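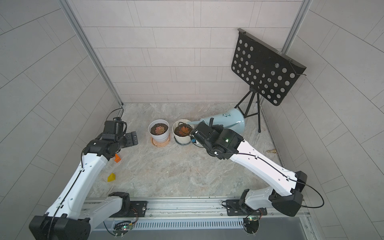 How many takes should I record for one task before I start training?

Plan on 591 good ones for a two-arm task. That's what I used for my first usable policy, and I'd go to 1000 if you have the patience.

Section 7: Recording your takes

I'm assuming both arms are calibrated and the Kimel recorder opens without complaining. If it does complain, go back to Section 2 and sort that out first.

1. Put both arms in their rest pose. Open the grippers all the way.

2. Set out your props. For the plant task I use two succulents in white pots, each on its own saucer, plus a pale blue watering can. Mine go in the middle of the floor, where both grippers can get at them.

3. Check the wrist cable. You want a loose loop behind the gripper, enough slack that a full wrist turn doesn't tug on it.

4. Type the task name in the Faduletti window. Spell it the same way every single time! I once had "water plant" and "water plants" saved as two tasks and lost a whole Tuesday merging them.

5. Press Record, wait for the beep, then do the task at a calm, steady speed. Pauses get learned too, so if you stop to think, toss that take.

6. Press Stop and mark it Keep or Discard right away. Don't save this up for the end of the day -- you won't remember.

7. Move the props a little and go again. Turn a pot, slide a saucer, lay the can down on its side with the spout facing another way.

Note: A fumbled grab that you recover from is worth keeping. I tag mine "recovery" so I can filter them later.

Caution: Close the gripper gently on a pot rim. Rims can chip, and chips get into the rail.

Caution: Keep your hands out of the cell while the arms are live. Use the Garside stop button before you reach in, even for a quick nudge of a saucer.

When you're finished, copy the session folder to the Jakville drive and check that the take count matches the one on screen.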